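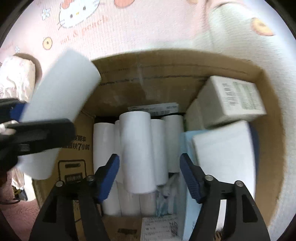

# How Does a Cardboard Box Get So Strong?

Cardboard is made of paper, and paper is flimsy! You can rip a sheet of it with two fingers. So how can a brown box hold a whole pile of stuff, ride in a truck, get bumped around and still keep its shape?

The secret is hiding in the walls. Find an old box that no one needs (ask first!) and tear off a corner. Look at the torn edge from the side. Between two flat sheets of paper there's a third sheet, and it's wavy, like a tiny roller coaster. Those waves are called **flutes**, and cardboard made this way is called **corrugated**. Say it out loud: KOR-uh-gay-ted.

Each wave is a little arch. Arches are wonderful at holding things up, and that's why you see them in bridges. Put lots of little arches in a row, glue flat paper on both sides, and you have a wall that's light enough for you to carry and stiff enough to stand up by itself. The waves are full of air, too, so the wall can squash a tiny bit when something knocks into it.

## Now let's fill it!

Packing is a puzzle, and the shapes of the pieces matter a lot.

Cartons with flat sides are the easy pieces. Push two together and they touch all the way along, with hardly any space wasted. Rolls are trickier. A roll is a **cylinder**, and when two cylinders stand side by side they only touch along one thin line. Everywhere else, they curve away from each other and leave a gap.

You can see this with coins. Put four pennies on a table in a square, all touching, and look at the pointy little hole in the middle. Now slide them so that each row sits in the dips of the row next to it. The holes get smaller! Bees build their honeycombs in a pattern like that one.

So if you have a mix of rolls and cartons, try this:

1. Put the heavy things in first, right on the bottom.
2. Stand the rolls up next to each other.
3. Slide the cartons in flat against a wall of the box.
4. Lay light things on top, as long as the flaps can still close.
5. Stuff soft things into the gaps. Socks are great!

Then give the box a gentle wiggle. If you hear clunking, something in there has room to slide.

## The great stacking test

Adaeze Obi and her class at Patton School wanted to know how much weight a paper tube could hold. They rolled one sheet of paper into a tube, taped it, stood it on its end and stacked paperback books on top, one at a time. The tube held 2,743 grams before it crumpled! The very same kind of paper, folded into a square tube, gave up at 800 grams.

Why the big difference? The square tube has four long creases and four flat sides, and those flat sides like to buckle. The round tube curves the same amount all the way around, so no side is flatter than the others and the weight gets shared.

They named their champion tube Troko and drew a face on it. (Troko did not survive a second round.)

Want to try it? You'll need:

- a few sheets of paper, all the same size
- tape
- a stack of thin books
- a kitchen scale, if you have one

Roll one sheet into a wide tube and another into a skinny one. Guess which will be stronger before you start, and write your guess down. Put each book on slowly and right in the center, because a crooked book will tip the whole thing over. Keep your toes out of the way!

## One more trick

Put an empty box on the floor with the flaps open and press down gently on one top edge. Feel it bend? Now fold the flaps shut, tape them and press again in the same spot. It's much stiffer! The closed flaps hold the four walls in place so they can't lean in or out.

When your box is finally worn out, flatten it and put it in the recycling. The paper can be soaked, mashed into mush and rolled out into new sheets, and some of those sheets will become the wavy middle of somebody else's box.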